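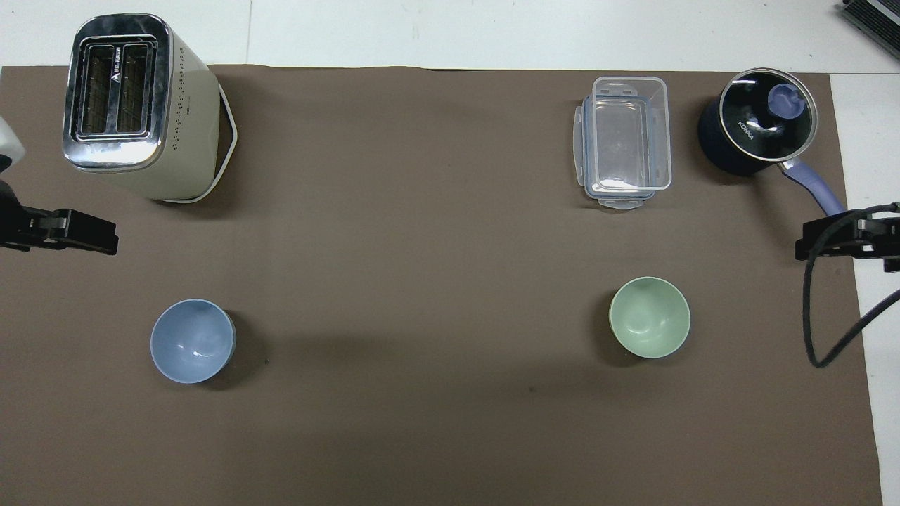 Ticket 121: Toaster löst FI-Schutzschalter aus
Status: in Bearbeitung
Standort: Marnell, Teeküche 3. OG
Bearbeiter: Woo-jin Ahn
Eröffnet: 29.06.2026

Fehlerbild
Beim Herunterdrücken des Hebels fällt der FI im Unterverteiler Egan. Betroffen sind alle Steckdosen der Küchenzeile, die Beleuchtung bleibt an. Der Fehler tritt nicht bei jedem Toastvorgang auf, morgens häufiger als nachmittags.

Umgebung
Zweischlitztoaster, cremefarben, Oberseite verchromt. Angeschlossen über Steckdosenleiste Tedness, am selben Stromkreis Wasserkocher und Kühlschrank. FI 30 mA, Typ A.

Verlauf
1. Leitungsschutzschalter geprüft, nicht ausgelöst. Überlast damit unwahrscheinlich.
2. Toaster direkt an die Wandsteckdose angeschlossen, Leiste entfernt. FI fällt weiterhin.
3. Wasserkocher allein betrieben, keine Auslösung. Kühlschrank allein ebenfalls unauffällig.
4. Toaster an anderem Stromkreis getestet (Lager Flesier, eigener FI). Auslösung beim zweiten Versuch. Fehler wandert mit dem Gerät.
5. Netzstecker gezogen, Gerät abgekühlt, Krümelschublade geleert, Schlitze ausgebürstet. Danach 28 Toastvorgänge ohne Auslösung, beim nächsten wieder.
6. Ableitstrom mit Zange gemessen: kalt unter 1 mA, nach drei Minuten Heizbetrieb fast 76 mA, dann Abschaltung.

Bewertung
Isolationsfehler am Heizelement, temperaturabhängig. Reinigung verschiebt den Fehler nur. FI und Verteilung arbeiten korrekt, kein Tausch nötig. Das Gerät ist nicht mehr zu verwenden.

Maßnahmen
Toaster außer Betrieb genommen und gekennzeichnet. Ersatzgerät über den Einkauf angefragt. Steckdosenleiste Tedness nach Sichtprüfung wieder angeschlossen.

Offen
Prüfprotokoll vom Oktober fehlt in der Ablage. Bitte nachreichen, sonst kann das Ticket nicht geschlossen werden.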